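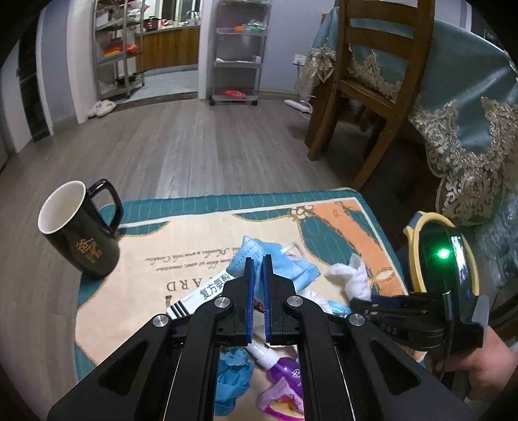
Dining room and side table – home safety check
Property: Whitlock, first floor
Checked by: Arsen Kostiuk
Date: October 29, 2023
Sheet no. 3583

1. Medicines put away after use
No. White medicine box left on the small table near a crumpled tissue. Move to the high cupboard. Check the use-by date before it goes back.

2. Spray bottles stored apart from food and drink
No. Purple spray bottle on the same table as a mug. Under the sink, please, with the child catch on.

3. Used masks and tissues binned
No. Light blue mask and a tissue still out. There is a bin right beside the table – these should go straight into it.

4. Plastic bags and parcel wrapping cleared
No. Crumpled black bag with the shipping label still on it, plus a purple wrapper and a pink snack wrapper. Keep bags away from small children. Tear up labels before recycling. 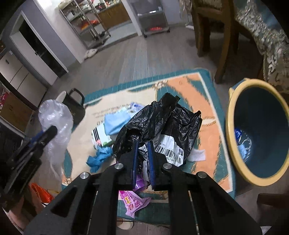 5. Tablecloths
Comment only. The lace edge on the dining table cloth hangs down near the chair. Clip it up at the corners if anyone is likely to pull on it.

6. Floor
Wipe spills straight away, as wood-look flooring gets slippery. No rugs to be added without a backing.

Follow-up: Kieran Cropper to go through items 1 to 4 with the household. Items 5 and 6 were also raised in June.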